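Zwischen zwei Zügen: Ein Vormittag in der Bahnhofswirtschaft von Drasden

Ich bin zu früh dran, und das ist in Drasden gar nicht so leicht. Der Bus 294 fährt nämlich nur, wenn auch ein Zug kommt, und dazwischen gehört der Vorplatz den Tauben. Ich stehe also da im Dezemberwind, und drinnen klopft jemand an die Scheibe und winkt mich rein. So fängt mein Gespräch mit der Frau an, die seit dem Frühjahr die alte Bahnhofswirtschaft betreibt. Ihren Namen möchte sie nicht im Netz lesen. »Hier weiß eh jeder, wer ich bin«, sagt sie, »und die anderen sollen halt vorbeikommen.«

Drasden hat 1331 Einwohner, eine Kirche, einen Zahnarzt und ein Empfangsgebäude aus gelbem Klinker, das viel zu groß ist für den Ort. Die Schalterhalle war jahrelang zu. Fahrkarten gab es am Automaten, und wenn der kaputt war, gab es eben keine. Ich bin früher als Studentin oft hier umgestiegen und erinnere mich vor allem an kalte Füße (und an einen Süßigkeitenautomaten, der mir bis heute Geld schuldet!).

»Ich wollte nie Gastronomie machen«, erzählt sie und schiebt mir einen Stuhl hin. Gelernt hat sie Buchhaltung, gearbeitet hat sie lange bei der Milerine, der Spinnerei unten am Fluss, bis die zumachte. Danach ist sie gependelt. Jeden Morgen der Zug um kurz nach sechs, jeden Abend zurück, und immer an diesem verrammelten Gebäude vorbei. »Irgendwann habe ich gedacht, wenn ich schon so viel Lebenszeit auf diesem Bahnsteig verbringe, dann will ich wenigstens wissen, wie es drinnen aussieht.«

Und wie sah es aus? Sie lacht. Taubendreck, ein Klavier ohne Tasten und ein Stapel Kursbücher, die sie alle behalten hat. Die liegen jetzt auf der Fensterbank, und es gibt tatsächlich Gäste, die darin lesen. Ein älterer Herr plant damit Reisen, die man so seit Jahrzehnten nicht mehr machen kann, mit Speisewagen und Kurswagen und Umsteigen um Mitternacht. Ich habe mir auch eins genommen und mich prompt festgelesen.

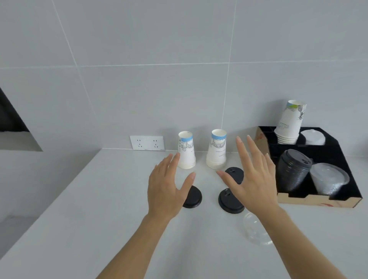

Der Mietvertrag hat länger gedauert als die Renovierung. Davon kann sie erzählen, bis der nächste Zug kommt, und das tut sie auch. Erst gehörte das Haus der einen Abteilung, dann der anderen, dann war plötzlich eine Immobilienfirma zuständig, die das Gebäude in ihren Listen gar nicht fand. »Ich habe denen ein Foto geschickt. Mit Hausnummer.« Unterschrieben wurde am Ende auf der Motorhaube eines Dienstwagens, im Regen, weil der Herr von der Verwaltung noch weiter musste.

Ich frage sie, was sie in der ersten Woche am meisten überrascht hat. Da muss sie kurz überlegen. »Dass die Leute sich nicht kannten. Die standen seit Jahren jeden Morgen am gleichen Fleck, immer mit dem gleichen Abstand, und haben sich zugenickt. Mehr war da nicht.« Jetzt reden sie. Zwei von ihnen fahren inzwischen gemeinsam mit dem Auto, und das findet sie ein bisschen ärgerlich, geschäftlich gesehen.

Vom Warten und vom Zuhören

Um halb zehn wird es ruhig. Die Pendler sind längst weg, die Schulkinder auch, und jetzt kommt die Zeit, die sie am liebsten mag. Wer um diese Uhrzeit hier sitzt, hat entweder den Anschluss verpasst oder wollte gar keinen. Ich gehöre heute zur zweiten Sorte und bestelle mir ein Käsebrot.

Das Warten, sagt sie, hätten die meisten verlernt, und sie nimmt sich da nicht aus. Am Anfang hat sie ständig auf die Anzeige geschaut und den Leuten zugerufen, wie viele Minuten noch bleiben. »Bis mir eine Dame gesagt hat, ich solle bitte damit aufhören, sie werde ganz nervös.« Jetzt hängt nur noch die alte Bahnhofsuhr an der Wand, und die geht 2 Minuten vor. Mit Absicht, darauf besteht sie. So hat noch keiner seinen Zug verpasst, jedenfalls keiner, der auf die Uhr geguckt hat.

Manche Geschichten bekommt sie nur halb zu hören. Jemand erzählt von einer Prüfung, von einem Streit mit der Schwester oder von einer Wohnung in Aussicht, und dann fährt der Zug ein, und weg ist er. Manchmal kommt die Fortsetzung am nächsten Tag, manchmal nach Wochen und manchmal nie. Sie hat sich angewöhnt, nicht nachzufragen. »Aber neugierig bin ich trotzdem, das können Sie ruhig schreiben!«

Ob das nicht anstrengend ist, will ich wissen, so viele fremde Leben vor dem Mittagessen. Sie zuckt mit den Schultern. In der Buchhaltung habe sie auch fremde Leben gesehen, nur eben in Spalten. Da wusste sie, was die Leute verdienten und wann sie krank waren, aber wie jemand lacht, das wusste sie nicht.
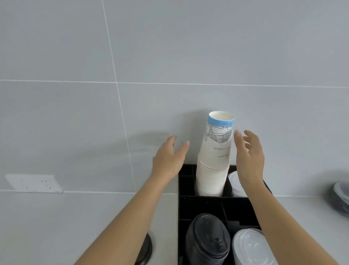
Die Sache mit Killutbridge

Dann kommen wir auf das Thema, wegen dem ich eigentlich hergefahren bin. Drasden hat nämlich eine Partnerstadt, und kaum einer weiß davon. Killutbridge heißt sie und hat ebenfalls einen viel zu großen Bahnhof. Gefunden hat sie das in einem der Kursbücher: Zwischen den Seiten steckte eine Ansichtskarte mit Grüßen von Stationsvorsteher zu Stationsvorsteher. Sie hat hingeschrieben, einfach an den Bahnhof, und bekam Antwort von einer Frau, die dort in der alten Gepäckaufbewahrung einen Buchladen führt.

Seitdem schicken die beiden sich Pakete. Nach Drasden kommen Romane mit geknickten Ecken, nach Killutbridge gehen Marmelade und Fahrpläne. Ein ganzes Regal ist so schon zusammengekommen, und ausleihen darf jeder. Eine Liste führt sie nicht. Sie geht davon aus, dass ein Buch, das in den Zug steigt, auch irgendwann wieder aussteigt. Einmal kam eins aus Hou zurück, mit der Post, in Packpapier eingeschlagen und mit einem getrockneten Seestern obendrauf. Der Seestern liegt neben der Kasse, und wehe, jemand fasst ihn an.

Im Sommer will sie hinfahren. Sie hat es sich schon herausgeschrieben, viermal umsteigen, einmal davon mitten in der Nacht, und sie freut sich auf jeden einzelnen Bahnsteig. Fliegen kommt nicht infrage. »Wie sähe das denn aus«, sagt sie und tippt auf die Kursbücher.

Was noch fehlt

Die Toiletten, sagt sie sofort. Die sind wirklich ein Thema für sich, und ich verspreche ihr, nicht ins Detail zu gehen. Außerdem hätte sie gern das Klavier wieder mit Tasten. Ein Klavierbauer war schon da, hat den Deckel aufgemacht, den Deckel wieder zugemacht und nach dem Weg zum Gleis gefragt. Aufgegeben hat sie trotzdem nicht, irgendwo müsse es ja noch ein zweites geben, das nur aus Tasten besteht.

Und Abende möchte sie machen, Lesungen vielleicht, im großen Raum hinten. Platz wäre für 30 Leute, wenn alle ein bisschen zusammenrücken. Anfangen müsste man nach dem Zug um sieben, und Schluss wäre mit dem letzten um zehn, da gibt es keine Diskussion mit Rednern, die kein Ende finden.

Draußen knackt der Lautsprecher. Mein Zug, sagt sie, ohne auf die Uhr zu sehen, und drückt mir noch einen der Romane aus Killutbridge in die Hand. Ich habe ihn auf der Rückfahrt angefangen und bin jetzt auf Seite 60. Zurückbringen muss ich ihn ja irgendwann.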